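Records Access: Diltberg transfer of declassified intelligence files

The Diltberg Archive has opened the first part of its Cold War security holdings to general readers. The transfer comprises 800 files in 19 series, most of them created by the domestic surveillance branch and its predecessor. All had been closed under the standard personal-information provision. The descriptive listing was completed in September and replaces the provisional box list, which should no longer be cited.

Researchers who worked from the provisional list will find that the numbering has changed. Under the old scheme a file took its number from the shelf position of its carton. Under the new one it takes the series number, a stroke, and the item number assigned by the creating branch. Where the branch assigned no item number, the archive has supplied one in square brackets. A concordance is held at the inquiry desk.
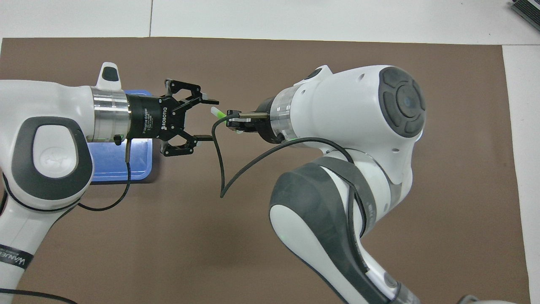

Series 2 will attract the most requests. It contains the correspondence on the Rerkwood listening post, including the site surveys, the lease, and the exchange of minutes over whether intercept product could be shared with the state police. Historians have generally dated the closure of the post from the published estimates, in which the line item disappears without comment. The minutes show that the station was moved to reserve status first and kept a reduced staff for two further financial years. The estimates are therefore a poor guide to operational dates, at least for this site, and the same caution probably applies to the other stations funded under that heading.

The Jankauskaitė file, long sought by writers on émigré politics, is also in the transfer. It is thinner than its reputation. The surviving material is a registry cover, a minute sheet, 20 folios of translated press cuttings and a single source report with the source designation removed. The minute sheet refers to a second volume. No second volume was received by the archive, and the branch's destruction register has no entry for it. Its absence should be recorded as unexplained. Several online forums have already treated it as proof of deliberate removal, and the evidence does not support a finding either way. Second volumes were commonly opened in anticipation of papers that never arrived, and registry clerks did not always cancel the reference.

Redactions follow two patterns. Exemptions applied by the branch before transfer appear as black bars on the paper itself and cannot be reviewed by the archive. Exemptions applied at access examination appear on the copy only, and each carries a marginal code. Code A covers living persons, code B covers information supplied in confidence by a foreign government, and code C covers technical methods still considered sensitive. Only the marginal codes may be appealed. An application for internal review must cite the folio and the code, and a request for "all redacted material" in a file will be returned to the applicant. 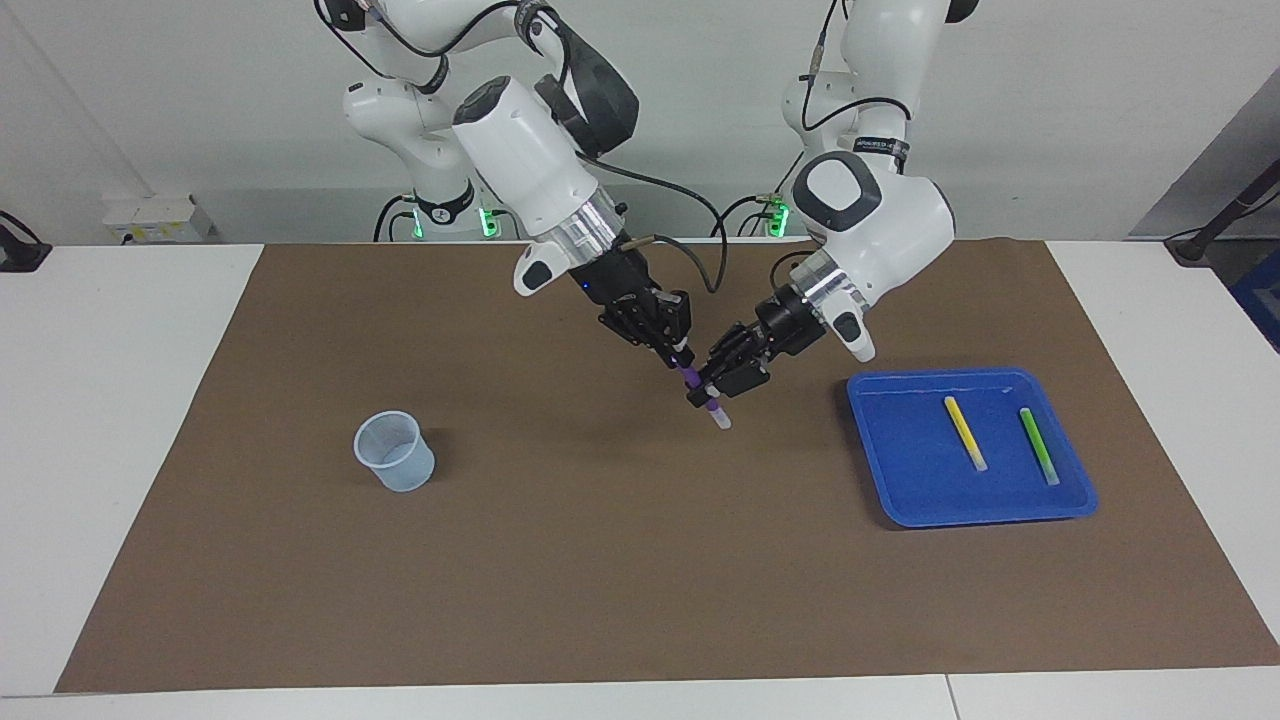
Attention is drawn to the Gatard papers, which were filed out of sequence at the end of Series 19. They concern a proposed penetration of a waterfront union and consist largely of drafts. The drafts are undated, but typewriter faults and the changes in file-cover stock allow a relative order to be established. The listing presents them in that order. Readers should note that the proposal was costed but that no authorising signature appears on any version, so the papers document an intention and should be cited as such.

Copies may be ordered by full series and item number. Oversize plans are excluded from the copying service and must be viewed in the reading room. Requests lodged before 2 pm are retrieved the same afternoon; later requests are held over to the next working day. Pencils only.

Comments

seriesnote: Is the concordance going online? I have a chapter footnoted entirely to the old carton numbers and live a day's drive away.

Reply from the editor: A scanned copy can be emailed on request to the inquiry desk. There is no searchable version yet.

wharfside: The unsigned Gatard drafts don't rule out verbal approval. The branch did plenty by telephone in that period. Has anyone checked the travel claims?

folio_verso: Travel claims were on a short disposal class and I doubt they survived. Try the accountable advances instead, if they came across with the finance series.

M.T.: Had code C on a wiring diagram for a domestic tape recorder. Review lodged.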